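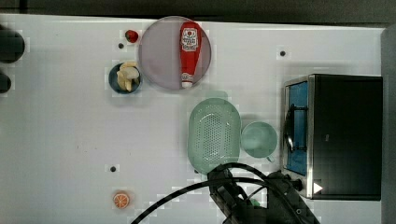
Section 4: Setting up the kitchen table demo for visitors

This is the part of the Hamulen guide I get asked for the most, usually the night before an open day. I've run the kitchen table for Prostus at a bunch of these now (schools, a trade fair, one very loud family afternoon in May), and the steps below are the ones I follow myself. If you haven't done Section 3 yet, go back and do it. I'm assuming the arm is bolted down, homed, and talking to your laptop.

What you need out on the table

A plate, a colander, a bowl or two, and some play food. Fruit is great because kids know what it is from across the room. I like having a ketchup bottle in there too, even if nothing in the script touches it. People always ask if the arm can pick it up, and then you've got a conversation going!

4.1 Before the doors open

1. Wipe the table. Crumbs and dust show up on a white top, and you'll be looking at it all day.

2. Put the big things down first. Plate toward the back, colander in the middle where the arm reaches it without stretching. Leave at least 12 inches between the front edge of the table and the visitor rope.

3. Add the small food last, scattered around the dishes. Don't line it up. A messy table makes a better demo, and Omgate (the planning software) handles it fine as long as pieces aren't stacked on each other. Fruit in a bowl is okay.

4. Follow the cables with your hand from the gripper all the way back. They need enough slack for the wrist to turn both ways and not so much that a loop snags a mug. I check this again at lunch.

5. Open Omgate, choose Visitor Mode, and set the speed to 3. It goes a lot higher. Leave it alone.

CAUTION: Visitor Mode slows the arm down, but it doesn't make it safe to reach in. Hands stay off the table whenever the arm is powered. That includes your hands, and yes, I've had to tell myself that more than once.

4.2 The dry run

6. Press Start and let the arm go through one full cycle with no audience. Keep a finger near the stop button.

7. Watch the approach to the colander.

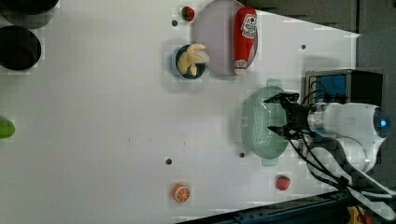 The fingers should be open before they get down to rim height. If they're still opening on the way in, stop the cycle and raise the approach height by one notch. A light plastic colander will skate right across the table if it gets bumped, and everything else goes with it.

8. Run it again after any change, even a tiny one.

NOTE: If you have the older Shukla controller (the gray one with 2012 stamped on the back plate), Visitor Mode is under Tools instead of on the main screen. It also takes its sweet time to load. Go get a coffee.

4.3 With people watching

9. Say what the arm is going to do before it does it. "It's going for the colander" is plenty. I used to talk through the whole software side and I could see people drifting off toward the snacks.

10. Let a visitor choose where one piece of food goes. Pause the arm, power off the drive, and wait for the light on the laptop screen to go red. Then they can place it, step back behind the rope, and you can start up again.

11. If a grab misses, let it try again. Two misses in a row, pause and move the piece a little closer to the middle. I tell people that's what I'm doing, and they seem to like that part as much as a clean pick.

CAUTION: Never catch something the arm has dropped. Let it roll.

At our last big day we had roughly 400 people come past, and the finger pads were pretty slick by the afternoon. Keep a spare set in your pocket. Swapping them is covered in Section 6, along with packing the arm back into its case.

Last updated 2021-10-29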